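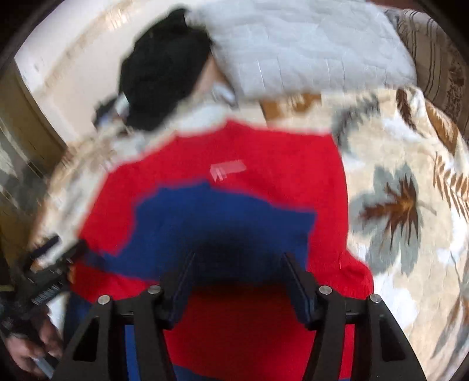
Figure 6. A hand-held gripper above a red and blue knit sweater, with a person lying on the bed.

Section 5: Teaching Soft-Goods Tasks with the Irken Hand-Held Gripper

By now your Irken grippers are charged, paired and strapped on, and the fun part starts. You are going to show the robot how to do a job by doing it yourself, with the same kind of fingers it will use later. Every move you make goes into a demonstration, and a good set of demonstrations is what the trainer learns from. Clothes and bedding are a great place to begin – they fold, slump and slide in ways that a box never will!

This section covers work on a bed. For tabletop work, see the Strickland bench guide.

5.1 Before you record

1. Switch on both grippers and wait for the steady light on each handle.
2. Open and close the fingers all the way. If one finger lags, run Finger Zero from the Redton menu.
3. Wipe the lens with a dry cloth. Fabric lint gets everywhere.
4. Check free space on the recorder. A full session of 500 demonstrations needs an empty card.
5. Choose the task name before you start. Names can be changed later, but it's a chore.

Note: Leave the patterned blankets and fluffy throws on the bed. Busy prints and soft textures make for richer demonstrations, and the robot will meet plenty of both in real homes.

CAUTION: When a person is part of the task, stay away from the face, ears and neck. Keep hair out of the gripper linkages. Agree on a stop word first, and stop the moment you hear it.

5.2 Recording a demonstration

1. Hold the grippers over the work area with the fingers open. This is your start pose.
2. Squeeze both triggers twice. You will hear one long tone.
3. Move in at an easy pace, like you would if you were chatting with someone. Very quick moves smear the video, and the tracker may drop out.
4. Close the fingers on a fold or a hem, wherever there is some fabric to take hold of.
5. Do the task from start to finish. If you fumble a grasp, just open up and try again. Recoveries are wonderful training material, so keep them in!
6. Return to the start pose and squeeze twice to stop.

Tip: Watch the finger pads and let your wrists follow. Most people get the feel of it within a few tries, and it's a lovely moment when it clicks.

5.3 Working with two grippers on a laid-out garment
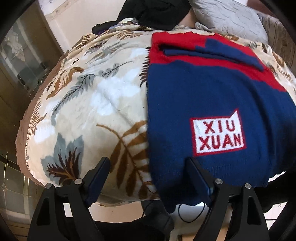
Figure 7. Left and right grippers at a knit garment laid on a patterned blanket. The right finger pad is over the navy knit.

1. Lay the garment on the bed. It does not have to be smooth – a few creases are welcome.
2. Bring one gripper in from each side. Leave a gap between the outer arms so they don't knock together.
3. Take hold with one gripper first, then the other.
4. Lift until the fabric clears the blanket, then move both hands together.
5. Lower, open the fingers fully, and back away before going to the start pose.

Note: Thick knits can hang on to the pads after you open. Lift your hand straight up and they usually let go.

CAUTION: Keep charging leads and loose cables clear of your hands. Don't pull a gripper free if it has caught on one. Release the trigger, set the gripper down, and unhook the cable by hand.

5.4 Checking what you recorded

Open the session in Redton Review and play a few demonstrations at normal speed. Mark any with a tracking gap as Skip. If the screen shows code 293, the left and right clocks have drifted apart; dock both grippers, wait for the tone, and record that demonstration again.

Upload with the Boltham dock when you are happy with the set. Training starts on its own once the upload bar is full.

Guide revised 2026-04-12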